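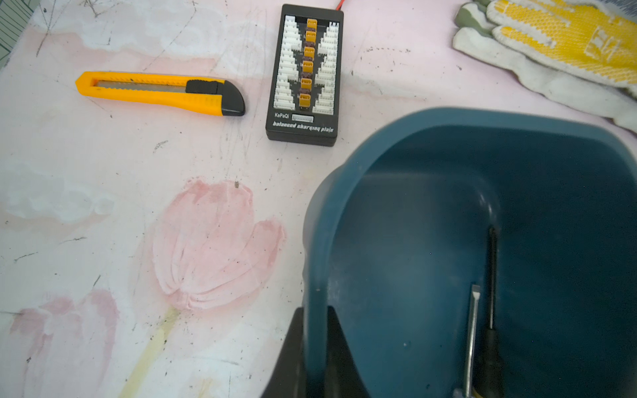 Posted Jul 28, 2021 by the Ekstead workshop blog | Filed under: Reviews, Data collection

I have been promising a write-up of the Danik wrist camera kit since May, and every time I sat down to it I found I wanted another evening with the thing first. So this is a long-term review, I suppose, from someone who has now recorded 3,765 demonstrations with it and is still fond of it, mostly.

If you teach an arm by example, you know the drill. You guide the gripper through a small job, save the run, put everything back a little differently and go again. The Danik kit is a small camera, a bracket for the wrist and a recording program, and its whole purpose is to make that loop less of a chore. Our jobs are plain bench tidying: picking up a utility knife, lifting a screwdriver out of a teal tub, moving a balanced charging board over to one side, that sort of thing. I like using real clutter on a scuffed old tabletop with tulips on it. A policy that has only ever met a clean white surface gets terribly confused by a flower!

The best part is the view. The gripper finger stays in the picture at the bottom, so the model can always tell where its own hand is compared with the rim of the tub, and you can look down into the tub as well, which our old overhead camera never managed once the arm leaned across. Colors come through nicely too – the yellow of the knife against the pale pink is a treat – and the printing on the charging board is sharp enough to read in the recordings.

Saving a run takes one press of the foot pedal. I record in batches of 30 and then stop for tea, and the program names the files sensibly, bless it. Deleting a bad run takes four clicks and a confirmation box, and I delete a lot of bad runs.

Now the grumbles. The bracket screws work themselves loose, and a camera that has tilted even slightly will spoil a whole batch before you notice. I lost 89 runs that way in one afternoon and was not good company at dinner. Check the screws at every break. The cable is also too short for anyone whose computer lives on the floor, and the manual skips over calibration in half a page (the Sutanto export plug-in has much better notes, and they apply here just as well).

As for results, after our latest round of training I gave the arm 100 tries at taking a screwdriver out of the tub, and it got 89 of them. The misses were nearly all with the handle leaning right up against the wall, so that is what I'm recording this week.

Would I buy it again? Yes, and we have ordered a second one for the Woltiddale bench. Get a longer cable at the same time, and a dab of thread locker for those screws.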